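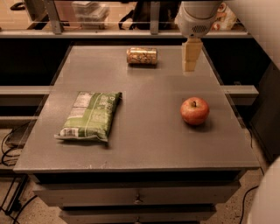 Item 2: can, green snack bag and apple on the gray table.

Birkholm Snack Group, minutes, June
Start 3:40 p.m.

1. Minutes of the last meeting accepted with one correction: the Prenura order was 106 bags, not 160.

2. Snack choice. The group discussed one drink, one bag and one piece of fruit per person for the open house. Fruit stays in. Apples to be red and bought the day before. Bowen will be asked to quote for 222 of each.

3. Table. The gray top has pale scuffs along the front edge. Agreed to leave it as is and put a cloth on it for the open house. 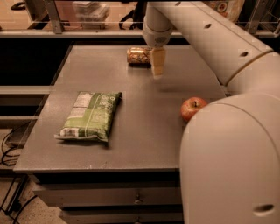
Fundex asked whether the drinks could go in a tub instead, as cans roll when they are laid down and the bags take up most of the room anyway. Agreed. Tub to go at the far end.

4. Budget. 40 dollars left from spring, to be put toward fruit. Receipts in the blue folder by the end of the month.

5. Any other business. Trash bags are low.

Closed 4:15 p.m. Next meeting in July, same room.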